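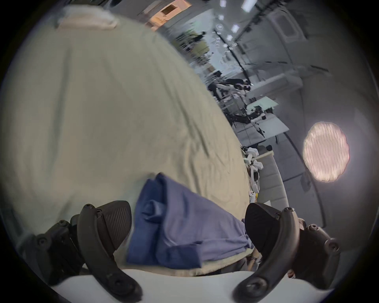 Blue cloth and cream-colored blanket at a white table.

About Grudeck

Grudeck is a textile care and linen handling company. We launder, inspect, fold and store household and institutional fabrics: blankets, towels, bed linen, table linen and cleaning cloths. The company was started by Otakar Sokol and Štefánia Štěpánek as a blanket repair workshop and took on laundering when it moved to its present site on the Havlíček estate.

Scope of work

Incoming items are sorted by fiber content and weight before washing. Wool and wool-blend blankets are washed separately from cotton toweling, which sheds lint. Each batch carries a numbered tag from intake to dispatch, and the tag number appears on the customer's delivery note. We accept single items as well as contract loads of up to 138 pieces. Larger loads are split and returned in two deliveries.

Folding and inspection

Folding is done on flat tables under white light. Blankets are folded in half lengthwise, then in thirds, with the bound edge facing out. Small cloths and hand towels are either rolled or folded flat — the customer specifies which on the intake form. Inspection covers seams, hems, pulled threads and residual staining. Items that fail are set aside for mending or returned unmended with a note. Vilém Mikuš is responsible for inspection, and Leokadia Czerwiński runs the mending room, where we keep 83 shades of thread.

Storage

Seasonal blankets can be held between April and October in the Brarnum building, across the yard from the laundry. Shelving is open, and stored items are wrapped in unbleached cotton. We do not use vacuum bags for wool.

Staff and training

We employ 17 people. New staff spend their first seven weeks at the folding tables before moving to washing or intake. Svatopluk Jelínek teaches the course and maintains the Nastora folding manual, our internal reference for dimensions and stack heights.

Visiting

The intake counter opens at 7:30 a.m. and closes at 4 p.m. Contract customers may use the side entrance — ring for access.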